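Recording Hand-Held Gripper Demonstrations for a Tabletop Pick Task
Last updated: Sunday, January 5, 2025
Applies to: Havisus recorder 2 and later, two-gripper kit

This page covers recording demonstrations by hand with a pair of hand-held grippers, from table setup to export. It assumes that the recorder is installed and both grippers have been paired. If they have not, start with the Brevalthorpe pairing guide and come back.

The example task is picking small fruit off a tablecloth and placing it on a plate. The same steps apply to any short pick and place task on a table.

Before you start

You need both grippers, charged, the recording laptop, and a table that can be reached from at least two sides. Allow 800 MB of free disk space per session. Clear the lens of each gripper with a dry cloth. Fingerprints on a wide lens are hard to notice in the preview and easy to notice in the exported video.

Check the finger pads. A pad that has lifted at one corner will catch on soft objects and should be replaced before recording.

Step 1. Set up the table

Place the target objects first and the clutter second. Targets should sit where either gripper can reach them without passing over the plate. Leave at least one finger width of open cloth on each side of a target or pair of targets.

Patterned cloths are allowed and we use them on purpose. A policy trained only over plain surfaces tends to do poorly on the first kitchen table it meets. The visual tracker also holds its position better over a busy print than over a bare white top. Pull the cloth flat. A fold under a small object changes its height enough to spoil a low grasp.

Step 2. Calibrate the opening width

Open the Width panel. Squeeze the trigger fully, hold until the reading settles, and press Set Closed. Release fully and press Set Open. Repeat for the second gripper. Do this at the beginning of every session, and again after any pad change.

Step 3. Map the workspace

Start a mapping pass and move one gripper slowly over the table, then around its edge, keeping the lens pointed inward. The pass ends on its own when the recorder has 369 usable frames. If the counter stalls, slow down and return to a part of the table already covered.

Do not move furniture after mapping. Moving the target objects is fine.

Step 4. Record the approach

Hold the gripper with the fingers open and start above the near edge of the table. Press Record, wait for the tone, then move toward the target in one continuous motion. Keep the opening pointed at the target and the wrist steady. For small objects, come in low, at a shallow angle, so that the pads meet the object at its widest part.
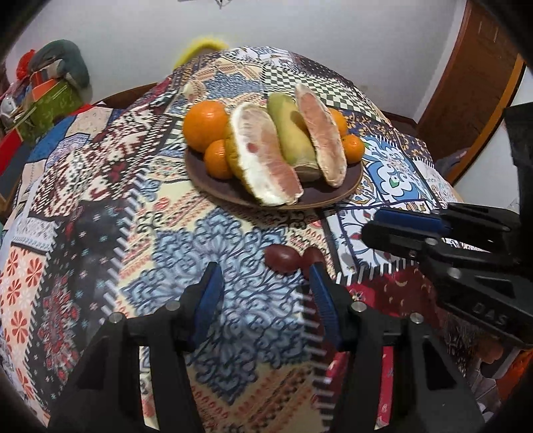
Approach to the two dark-red fruits, fingers open. The second gripper is at right.

When two targets lie side by side, pick one and commit to it before the approach begins. A change of target halfway through produces a curved path that the policy will copy. If you change your mind, stop the episode and mark it Discard.

The second gripper stays out of the path. It may appear at the side of the view, but it should not cross between the lens and the target.

Step 5. Grasp, lift and place

Close until the pads hold the object and stop there. Squeezing harder adds nothing to the width signal and marks soft fruit. Lift straight up, pause briefly, carry to the plate, and lower until the object touches before opening. Back away along the line you came in on. Press Stop once the fingers are clear.

A normal episode takes almost 20 seconds. Longer ones are accepted, but check them for hesitation.

Step 6. Vary the scene

Rearrange the targets between episodes. Change their spacing, their distance from the plate, and the side you approach from. Swap the cloth between sessions. If you swap it during a session, run Step 3 again.

Step 7. Review and export

Play each episode at double speed and reject any with a tracking gap, a dropped object, or a closed finger at the start. Then choose Export and select the Vallejo format for single-arm training or the Hellen format for two-arm training. Hellen export requires both streams and will skip any episode in which one is missing.

Common problems

Width reads open while the fingers are closed: repeat Step 2.
Position jumps near the plate: glare on a shiny object. Turn the plate or dim the overhead light.
Left and right streams swapped: rename them in the session file before export. Swapping them afterward does not update the timestamps.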